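Home > Reviews > Checklists > Search > Log in
Filed under: Automation, Kitchen & Shop
14 comments | 38 shares

Two-Arm Bench Walkaround, with my notes

I've been using this sheet since June, mostly for the question everybody at Presard keeps asking me: can these things do kitchen chores yet? Packing a lunch, racking cups, that sort of thing. Go through it in order before you let anything move.

1. Mat flat, edges down. OK
Brown paper, one piece. I like paper -- you see crumbs right away, and you can toss it when it gets gross.

2. Cables clear of the fingers. NEEDS WORK
My pet peeve! Check every loop with the arms where they'll really be working, parked doesn't count. A cable hanging in front of the cup rack is a snag waiting to happen, and I'd want it clipped back before anyone asks for speed.

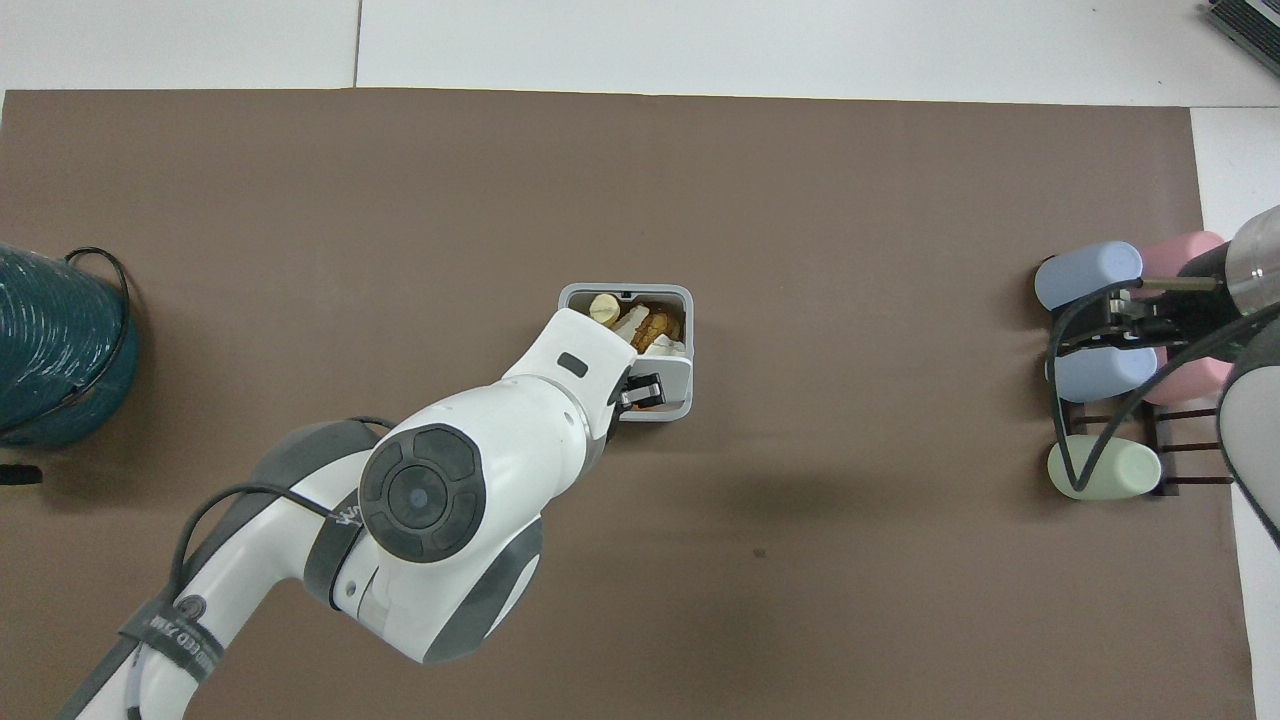 3. Grip on thin plastic. OK, with a comment
Food boxes are the hard part for me. The rim flexes, and a gripper that's happy with a block of wood can fold a lid like a napkin. Start low on force and work up. The Statavell guide has a table for this, but I found it too brave for takeout boxes (your boxes may be tougher than mine).

4. Cups racked, nothing rolling. OK
Five pastel cups, all lying down in the rack. Give the rack a nudge with one finger. If a cup shifts, fix it now.

5. Stop button within reach of a seated person. OK
Sit down and try it. I mean it, don't just look at it.

6. Approach from straight above. OK
For open boxes I want the gripper to come down vertical, with the lid standing up out of the way at the back. Coming in sideways over food is how you get egg on the wall, ask me how I know.
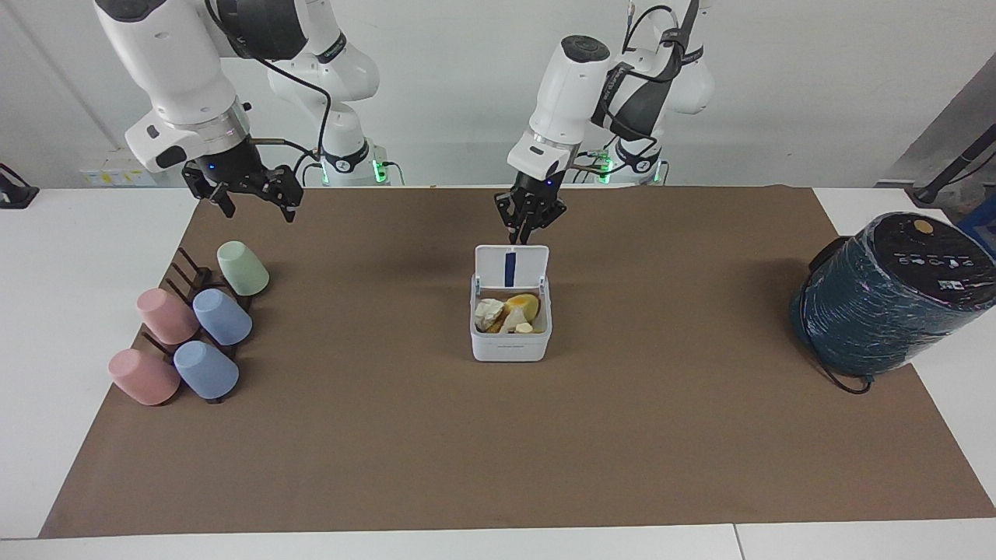 I'd also keep the other arm well back while the first one is over the food. Two arms sharing one small box is a fun demo, but a person with one hand still beats it for me, and doesn't need a checklist.

7. Log the run. OK
Our counter reads 2,438 tries, and 1,480 of those I'd call good enough to eat from. Fine for a shop floor with someone watching. For my own kitchen? Not yet, and I'd want the Brisia crew to run the same sheet before I changed my mind.

Open items: 2. Cable clips, and a gentler force setting for the boxes. I'll recheck both before lunch.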